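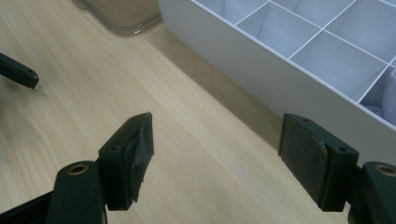 Gripper view of the sorting table, white organizer at upper right.

Calley Sort: hand-shown demos for putting soft things into compartments

Hi, and thanks for stopping by. I'm Percy Mosquera, and this is the data card for Calley Sort, a set of demonstrations I put together with Saoirse Duggan in our workshop in Zostonley. If you want to teach an arm to pick up small soft items and drop them into the squares of a compartment organizer, you're in the right place. If you want folding, we don't have it yet (ask Saoirse, she has opinions).

What you get

500 episodes of one task. A person holds the gripper tool, squeezes to pick something up off the table, moves it over the organizer and lets go over an open square. The set also has a little folder of 72 episodes done by remote control, where the same person drives an arm from a pair of handles. I keep those apart because they move very differently. They're slower, with lots of small stops, and my first policy got badly confused when I mixed them in without a flag. Learn from my lost weekend!

Each episode folder holds:

video.mp4 - the view from the gripper
pose.csv - tool position and rotation, one row per video image
width.csv - how far open the fingers are
notes.txt - whatever we typed afterward, sometimes nothing

The split list is in splits.json. Please use it if you plan to compare numbers with ours.

How we recorded

One of us holds the tool, the other resets the table. We swap when our wrists complain. Every episode starts with the fingers wide open and ends with them open again, and we asked ourselves to keep the tool pointed at the work the whole time. Saoirse is much better at this than I am. I tend to swing wide and come in from the side, so if you see an arm path that looks like somebody waving at a bus, that's me.

We did not script the order of the squares. You pick a square, you go there. I went back and forth on this for a while, and I still think it was right for what we wanted, but it does mean the data has more than one good answer for nearly every start. A plain regression model will happily average two squares and aim for the divider in between. Use something that can commit to a choice.

About the grip pads

Worth a whole section, sorry. The pads on the fingers get worn, and they don't get worn evenly. In the image at the top the left one is wrinkled and peeling with frayed edges, while the right one is flatter and grainy, with a rough edge down one side. You'll see pads in all sorts of shape across the set. I thought about throwing out everything recorded on tired pads and decided to leave it in. My arm at home has tired pads too, and I'd like the policy to cope.

If you crop the video, please check that your crop keeps both fingertips. I once trained on a tight crop that lost the right one, and the grasp timing went to pieces.

Getting started

Unpack the archive, then from the top folder run:

python check.py --root calley_sort
python replay.py --episode 11

The first one looks for missing rows and mismatched lengths. The second plays an episode with the finger width drawn underneath, and episode 11 is a nice clean one to begin with. Both scripts want Python 3.8 and numpy. replay.py also wants OpenCV. On my old laptop the replay window opens behind everything else and I have not found out why, so have a look back there before you file a bug.

Things that will trip you up

Rotation is stored as a quaternion with w last. I know. It was w first in the early version and I changed it, so if you have an old loader lying around, bin it.

Width is measured between the pads, so it never quite reads zero with an item held. Don't use zero as your "grasped" signal. Look for the width going flat instead.

Depth isn't included. You only get color video. Telling how high the tool is over the near wall of the organizer is hard from a single image, and my policies clip that wall more than any other part of the table. Giving the model 2 images in a row helped me a good bit.

Other plastic pieces turn up near the organizer, including a clear, smoky-looking one that lets the wood show through. We left it alone. If your detector hates see-through things, you'll find that out early.

Failed tries are kept. Where we caught one, notes.txt says "drop" or "miss". Where we didn't catch one, it says nothing, and I'd love a pull request.

What it's not good for

Please don't treat this as a general picking set. It's one kind of job on a light wooden table. A friend of the project in Cáceres tried a policy from it on a dark bench and it froze up completely, and I wasn't surprised. Mix it with something broader, like our Butamero set, if you need the arm to travel.

Versions

v2, 24/01/2021: quaternion order changed, splits.json added, remote control episodes moved to their own folder.
v1, November: first upload, wrong units in width.csv (fixed in v2).

License and thanks

CC BY 4.0. Use it, change it, sell a robot with it, just name Calley Sort somewhere. Saoirse wrote the replay script and fixed most of my timestamps. Questions go in the issue tracker, and I read all of them, usually late at night.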